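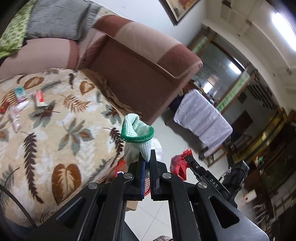
An Afternoon of Gripping Things at Wallin

Dec 29, 2023

I finally made it to the Wallin open day, after missing the one in November (flat tire, long story), and I'm so glad I went! I figured I'd stand at the back, eat a cookie and watch other people be clever. Instead Sanne Stevens had a hand-held gripper in my hands before I'd even gotten my coat off.

If you haven't tried one, the idea is that you do an ordinary chore with two stiff fingers in place of your own, and the recording of how you did it is what the robot learns from later. So the afternoon was all household stuff. Gloves, packets, bags, things lying on a bed. My favorite was the knitted work glove with the green cuff. You pinch it by the middle, the cloth bunches up over the fingers, and the cuff sticks up toward the ceiling like it wants to be filled with flowers.

I was terrible at it. My first try at a glove went straight down the side of a sofa, and Valter Moen, who had the patience of a saint with all of us, told me to stop squeezing so early. Come in low, get both fingers around the cloth, then close. After that I got 2 in a row and was unbearable for the rest of the day – my sister will confirm.

What I liked best was that it all happened in a lived-in kind of place, with a leafy blanket on the bed and a big old sofa behind it. Valter said the Bekora project has done 54 homes so far and every one of them has taught them something about clutter. I asked if they wanted to come do mine. He laughed, but he did write down my address.

Sanne also talked a bit about soft things versus boxes. A box is the same box every time you reach for it, but a glove lands in a new shape whenever you drop it, so they want lots and lots of tries. My own score sheet is on the fridge, if anybody asks.

The next open day is over at Pundau, and sign-up is through Sanne. There are 55 spots, and kids are welcome with a grown-up.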